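Plellthorpe Bulk Food Group - March newsletter
Beans, mostly

Quick one this month, writing it between the dentist and the school run, so forgive the state of it.

The pulses order has gone in. It went to Kelemen again, same as the autumn, after a bit of back and forth over the price of chickpeas. They've gone up. Everything has. Lentils haven't moved much, red or green, and split peas are a touch cheaper than last time, so if you're the sort who looks at the total at the bottom and winces, lean on the split peas.

42 households on the list now. That's more than we've had before and it does mean the weighing out takes longer. Please come with your own containers and please, please label them before you arrive. Name on the side and on the lid. Lids wander.

Delivery is to the chapel hall, Friday, and weighing out starts at 7 in the evening. Side door, the front one is sticking again. If you can't make it, ask a neighbour to pick up for you and drop me a message saying who. Last time there was a whole bag of haricots sat in my porch for weeks and no one owned up.

Now, the main thing. I've had a lot of people say the same to me on the doorstep, which is that they like the idea of dried beans and then they don't cook them. They sit in the cupboard. I was just the same. Tins are easy, tins are there, you open one at twenty to six when everyone's hungry. So this is a page on how to get from the cupboard to the plate without much fuss. Some of it from me, some from Rostyslav Polishchuk, who did the cooking at the winter supper and was good enough to sit down with me and talk it all through.

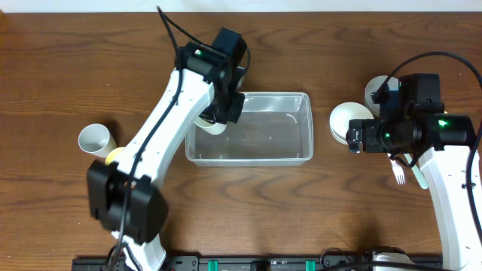 Soaking first. People get in a tangle over soaking. Cold water, plenty of it, more than you think, beans swell to twice the size and then some. Leave overnight. Morning, tip the water off, rinse, and either cook them or put them in the fridge with a lid on till the evening. If the kitchen is warm, soak in the fridge from the start or they begin to ferment and smell odd. Mine did in July. Threw them out.

Salt in the soaking water or not? I was brought up on never salting beans until the end, on account of it making the skins tough. Rostyslav salts the soak and salts the pot as well, and his were the best beans at the supper by a mile, skins soft, not split, tasted of something. I've changed over. A heaped teaspoon to a big bowl of water. My mother would be cross.

What does make them tough is acid. Tomatoes, vinegar, lemon. Put those in once the beans are already soft and not a minute before. I ruined a whole pot of black beans that way, in with the tomatoes at the start, simmered them till bedtime and they were still like gravel.

Lentils and split peas don't need a soak at all. Rinse and straight in the pan. If you've never cooked a pulse from dry in your life start with red lentils, they're done before the rice is.

Kidney beans. Read this bit properly. They have to be boiled hard, a real rolling boil, for ten minutes at least, after soaking and in fresh water, before you turn them down to simmer till they're soft. Not optional. Undercooked red kidney beans will make you properly ill. Same goes for the slow cooker, it doesn't get hot enough on its own, so boil them on the hob first and then put them in. I've asked for a note about it to go on the kidney bean sack and will write one myself if it doesn't.

Chickpeas take the longest of the lot and they vary. The old ones can go on for ever. A pinch of bicarb in the soak helps, only a pinch, too much and they taste of soap.

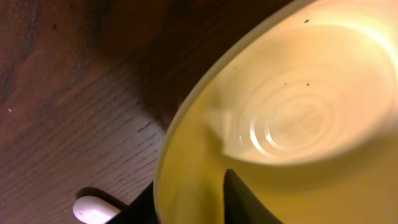 Page last updated: Friday, 4.15 pm. Collection time corrected.

Right, where was I. Amounts. For a pot that feeds a family with some left for the next day I use 300 g of dried beans. Rostyslav measures by the mug and has never weighed a bean. Either works. Water to cover by a good couple of inches and top it up from the kettle if it drops, don't let the top ones sit dry or they go hard and wrinkly.

Put something in the pot with them. This was the bit I'd never bothered with. Half an onion, skin and all if it's clean. A bay leaf. A couple of squashed garlic cloves. Glug of oil. The end of a parmesan if you've got one. The water turns into a sort of broth and you don't pour that away, you use it, for soup or to loosen the beans the next day or for cooking barley in.

Keep it at a lazy simmer. Big bubbles break them up (apart from the kidney bean boil, see above, do the boil). Start tasting after forty minutes or so for the smaller ones and taste more than one, they don't all get there together. When they're done, leave them to cool for a bit in their own water, then fridge or freezer. Don't leave the pot out overnight.

Freezing. Do more than you need every time. It's the same gas for a big pan as a small one, near enough. Freeze them in their liquid, flat in bags or in old tubs, in whatever size of portion you'd use in one go. They thaw in the pan while you chop an onion and then you've got your tin, only nicer and cheaper.

On cheaper. Someone from the Dandville group worked out their saving over the year and it was decent, though they buy by the pallet and have a proper dry store with shelving, so we can't really compare. They've offered to go in with us on the next order. The minimum would be 1000 kg between the two groups, which sounds mad, but they already take most of that on their own and the price per bag drops quite a bit. We'd need somewhere dry to keep our share. The back room at the chapel is out, it gets damp along the far wall. If anyone has a clean dry garage with a door that locks, please say. No mice. I mean it about the mice.

Things Rostyslav does with a pot of cooked beans, written down as he said them, so no proper quantities:

White beans, warm, with raw onion sliced very thin, sunflower oil, loads of dill, black pepper. Bread. Thats supper.

Beans mashed with fried onions and garlic, more fried onions on the top, eaten cold. He says it's better on the second day and it is, I had it for lunch.

Beetroot soup with beans in. The beans go in cooked, near the end. He puts prunes in his, which I wasn't sure about and now I am.

And mine, which is plain. Green lentils, a carrot and a stick of celery chopped small, a spoon of mustard stirred in at the finish with a splash of vinegar. Sausage on top for those who eat sausage. My two will eat it without complaint, can't say that for much.

Split pea soup I don't need to tell you. Ham bone if you have one, smoked paprika if you don't.
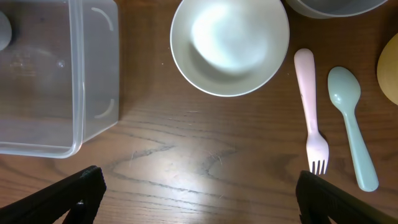

How long do dried beans keep?

A year or so in a tin or jar with a good lid, somewhere dark and dry. They don't go off after that, they just get slower to cook and the flavour goes flat. Write the month on the lid when you fill it, and use up the old ones before you open the new.

A word on the Druden beans. These are the big speckled ones that a few of you asked about, they came as a sample with the last delivery and went round in little paper bags. I gather they're grown on a small scale and the crop was poor, so there aren't any in this order. Kelemen will let us know about the next lot. If you kept some back and fancy growing them, put them in pots on a window sill in April and don't plant out until the frosts are done. They climb. Give them a tall cane. I'd love a few back in the autumn for seed if they do well, mine got eaten by slugs the minute they showed.

Flour and oats are a separate order and I haven't got the prices yet. Will send them round seperately, likely at the end of the month. Don't add them to the pulses form please, three of you did last time and it took me an evening to unpick.

Payment. Bank transfer is best, with your surname and the word BEANS so I can find it. Cash on the night is fine but bring the right money, I have no float. Anyone who's a bit short this month, have a quiet word, we can spread it over two. It stays between us.

Wanted for the weighing out: another set of kitchen scales, one that goes up to five kilos or more. Ours has started flickering. Also scoops, a wide funnel, and any clean sacks with handles. Someone with a strong back for the first half hour would be very welcome, the chickpea sacks are the heavy ones.
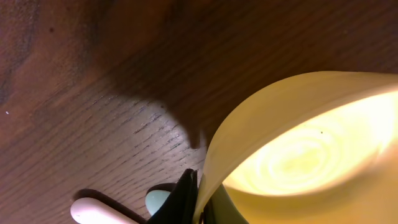 Wood grain, close up

Couple of odds and ends. The stock pot borrowed after the winter supper, the tall one with the dented lid, is still out there somewhere. No questions, just leave it by the chapel side door. The blue apron has turned up. The recipe folder is back with me and I've taken the loose pages out to copy, so if you're after the barley one give me a week.

Bean supper again in the spring if enough of you want it. Rostyslav says he'll cook if somebody else washes up. Reply to this with a yes and whether you can bring a pudding.

Got to run. See you on Friday, side door, labels on.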